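August, 2:40 pm. Bruteo trial kit, bench 4

Second session with the two-arm kit from Bruteo. Benedetta Morelli redid the homing this morning, and both arms came up without faults. Clotbridge quote for the same class of kit is still not in.

Grid is blue tape on brown paper. Cell names are in the Jellia sheet, use those in the log.

Parts set for this run: white arched bracket, the curved part, small round black one. Left arm picks first - right arm holds until called.

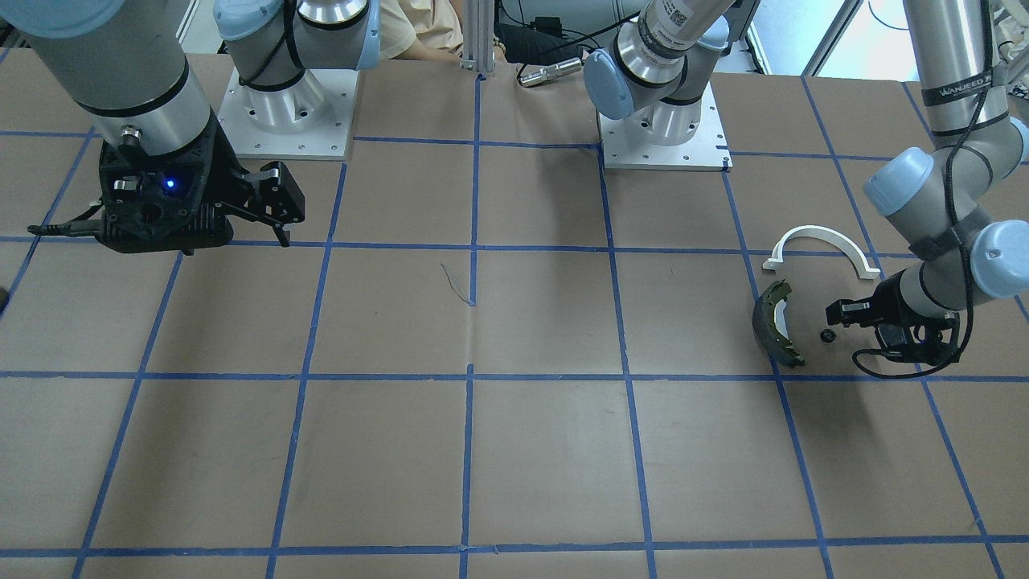 Grip force stays at the default until Dolores Begay has read the manual section on it. Ask Bruteo for spare finger pads and the price of a longer cable set.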